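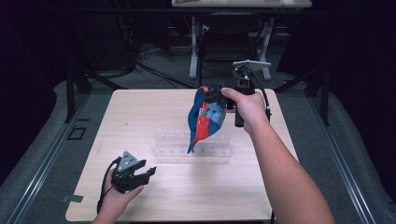 Figure 3. Hand-held collection with the Rallesix pair at the Pundside bench. The right gripper holds a piece of fabric above the clear rack; the left gripper is open.

4. Trial of the hand-held kit

4.1 Kit and bench

The Rallesix kit is sold as a pair of hand-held grippers with cables, a power unit, recording software and a year of support. We bought one kit at the list price and had no contact with the maker during the trial beyond the ordinary support desk. The second product in our comparison, the Heller leader arm set, is described in Section 3 and was used on the same tasks.

All work with the kit was done at the Pundside bench, a square wooden tabletop set within an aluminium frame. Each gripper carries a flat white triangular plate on top and has a cable leading from the back (Figure 3). The operator holds one gripper in each hand and works at the table directly, so there is no arm to move and no delay between hand and jaw. The plates stayed on the grippers for the whole trial.

4.2 Task

We chose cloth handling as the main task as it had given us the most trouble with the leader arms. The operator picks up a piece of fabric, brings it over a clear acrylic rack in the middle of the table and lays it along the rack. Either hand may make the first pick, and the other may be used to open out the cloth before it is set down. A run was marked as failed if the cloth fell from the table, if the rack moved out of place, or if the software reported a gap in the recording.

The fabric was crumpled by hand before each run. We did not try to repeat the same starting shape, and we used pieces with more than one colour or pattern so that folds could be told apart when the recordings were checked.

4.3 Operators and results

Thirteen operators took part, none of whom had used the kit before. Each was given the maker's printed guide and 32 minutes of practice. We collected 500 runs in total, of which 70 failed. Most of the failures came early in a session, and the usual fault was a cable pulling on the wrist when the operator reached across the table. The guide says only that cables should be "kept clear of the work". We would have liked a clip or a strap in the box.

Operators found the jaws easy to place but said that the grip became tiring in longer sessions. Several let the idle gripper sink low over the table while the other was working. This did no harm to the recordings, though it did mean that the second hand was slow to join in. Duangkaew, who checked every run, also noted that thin cloth could slip when only its edge was held.

4.4 Support and upkeep

We wrote to the support desk twice. The first reply fixed a fault in the export of long runs. The second, on spare jaw pads, told us that they would not be sold separately until September. The Mathur checking tool used in Section 5 read the exported files without changes.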